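Packers and sorters wanted for the Lakivby swap parcels

Hi there! I run Grolta, a small outfit in Tridville that takes in boxes of mixed household odds and ends, sorts them and sends them out again as swap parcels. Last year we packed 2,244 parcels, mostly from my old premises on Salgado Street, and I'd like a few more pairs of hands for the next round, which goes out to Lakivby in April.

I'm looking for seven people. You don't need any experience, and I mean that. I started out doing this on my kitchen floor! What helps is an eye for small stuff, a bit of patience, and not minding that one box never has anything to do with the next. You might get a bag of buttons and a soup ladle, then half a train set. Every item gets picked out, looked over, and put with its own kind (bathroom things, toys, kitchen, desk, and the dreaded "other" pile, which I'm always trying to shrink).

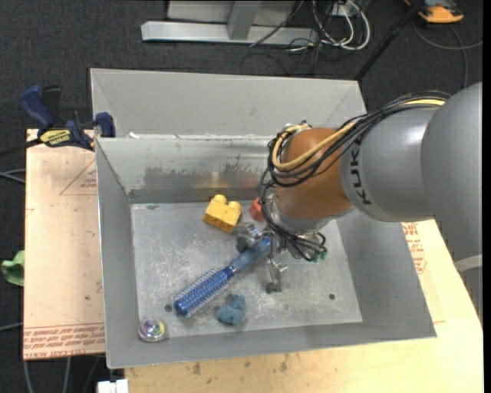
A mixed bin: blue hairbrush, yellow building block, a couple of other small things.

Toys are the slow part, so if you know your building blocks from your bath toys, please say so when you write. Brushes and combs go in a separate tray and get washed before anyone packs them. I do the washing myself, so don't worry about that bit.

Shifts are six hours with a proper lunch break, and I ask for two shifts a week over seven weeks. You'd be on your feet for most of it, though there are stools at the packing end and you're welcome to swap places with someone halfway through. It's paid by the hour, same rate for everybody, and I cover the bus fare from anywhere in Tridville. Bring closed shoes and something warm to wear. Coffee's on me.

To apply, drop me a few lines through the contact form on the Grolta page. No résumé needed. Just tell me which days suit you, whether you'd prefer sorting or packing, and if there's anything you can't lift. I'm reading replies until the end of November 2019 and I'll write back to everyone, even if it takes me a little while.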